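# The Drivstead Bus

Wednesday, ten to six, and Candela still hadn't packed the good shoes.

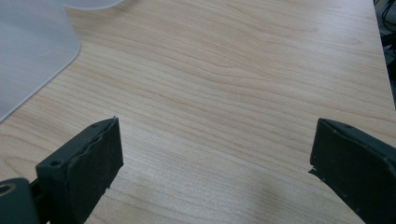
How far was it to Drivstead?

Far enough to need a night bus and a sandwich. Seven hours if the pass was open, and then the walk up from the depot with the bag banging on her knee.

She took the black shoes. Left the brown. Went back for the brown. The bag wouldn't zip.

Her phone went. Wissam.

"You're on it?"

"I'm in the hall."

"Candela. It goes at half past six."

"I know when it goes."

Stairs, street, rain. No umbrella – it was at Morven's, everything was at Morven's. She ran the bit past the pharmacy and walked the bit after and ran agian when she saw the clock over the bank.

The ticket man wanted exact change. Of course he did. She had a fifty and a button.

"Who's it for?" he said. Meaning the flowers. She'd forgotten she was holding flowers.

"My uncle. Maximiliano Rivas. He had the bakery in Drivstead, on the hill."

"Rivas." He looked at the fifty. Looked at her. "He used to give us the burnt ends. Me and my brother. Paper bag, Saturday mornings." He counted her change out of his own pocket, coins all over the counter, and some rolled and they both let them go.

Seat by the window. Heater stuck on. A boy across the aisle asleep before they'd cleared the lights, mouth open.

She got the letter out. Kaczorowski, the lawyer, two pages of it, and in the middle the number. The oven was to be sold. The building was to be sold. Owed to the flour mill, 1,925. Left to my niece Candela Sepúlveda, the book.

Not which book. He had the one, though. Brown cover, grease on it, his handwriting going downhill on every page. She'd asked him for the anise bread when she was twelve and he'd said when I'm dead. Laughing. Flour in his eyebrows.

Lukville went by, dark. A gas station. Then nothing, then snow at the side of the road, thin, then not so thin.

The driver came on the speaker. The pass was open. Chains on at the top, ten minuts, anyone who wanted to smoke could smoke.

She didn't smoke. She got off anyway and stood in the cold with the flowers inside her coat, and a woman in a blue hat offered her half an orange, and she took it.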